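Student Work > Placement Reports > Working Life

When the plates move themselves: a placement report on automation in a testing laboratory

12 comments | 68 shares

For my placement module I spent the spring term, from February onwards, with the sample testing team at Drolance, which has its laboratory on the edge of Wavham. I had asked for somewhere that was in the middle of changing how it worked, and I was lucky to be given exactly that. The team had begun handing over its plate work to a robot arm, and my job, apart from making a fair amount of tea, was to find out what this meant for the people who used to do every bit of that work by hand.

I should explain the old routine first, as it was explained to me on my first morning (with great patience, I must say). Samples come in, are logged, and are shared out into microplates, the flat plates full of little wells that seem to be on every surface in the building. Somebody then had to carry each plate to the reader, wait for it, take it away again, put it in its place and write down when they had done so. In a busy week the team got through 1,260 plates. One technician told me she used to dream about the beep.

Before any of the real equipment was switched on, the whole bench was built on a computer. The planning was done in a simulation package called Stotano, and the arm and its holders were laid out there long before there was anything to bolt down. I sat in on several of these sessions and they were among my favourite afternoons. The technicians were asked to come along as well, and I think this was the best decision made in the whole project, because they kept noticing things. One asked how she was meant to reach a far holder with a robot in the way. Another wanted to know which way round the plates would sit, as that matters a great deal when you are reading labels at the end of a shift.

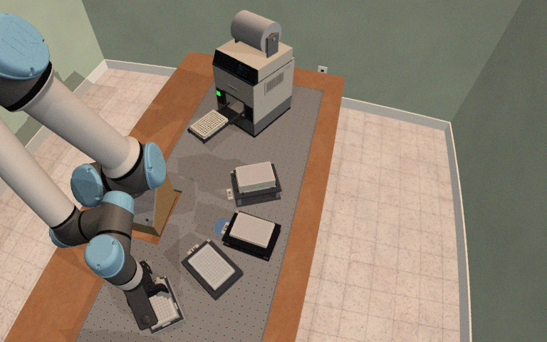
Figure 1. Simulated view of the bench, with the gripper over a microplate and the instrument at the far end.

The holders in the model were moved 17 times before everybody was content, and I have kept my notes on each version, although I will spare the reader those!

Once the real bench was running I asked the team to keep a simple diary for me. Their main news was that they walked less and checked more. The carrying had nearly gone, and in its place came loading at the start of a run, clearing up at the end, and a good deal of looking over results in between. Several people liked this very much. Sore wrists came up often in the early diaries and hardly at all in the later ones. Others missed the walking about, and said that fetching plates had been their chance for a chat with the next room. I hadn't expected that to matter so much, but it came up again and again, and the team has since moved its morning break so that both rooms stop together at half past ten.

There was worry about jobs too, and it would be wrong to leave it out. No posts were lost while I was there, but two people told me they'd have felt easier if somebody had said so plainly at the start. The firm that installed the arm, Farkas, ran good training on how to stop it, restart it and teach it a new position. What it didn't cover was who decides when the arm is wrong. For the first few weeks, if a run paused, people stood and waited for the most senior person to come back from lunch. By the end of term every technician was allowed to stop and restart a run, and the mood was noticeably lighter.

I logged 669 runs during my time there. If I did the project again I would start the diaries earlier, before the arm arrived, so that I had a proper picture of the old days and wasn't relying on people's memories of them. I'd also speak to the evening shift, whom I met only twice. My thanks go to everyone at the laboratory for letting me get under their feet.

Related reports
Night shifts and new scanners: a term in a parcel depot
Who looks after the machine? Training in a small bakery
Learning to share a bench: first-year placement notes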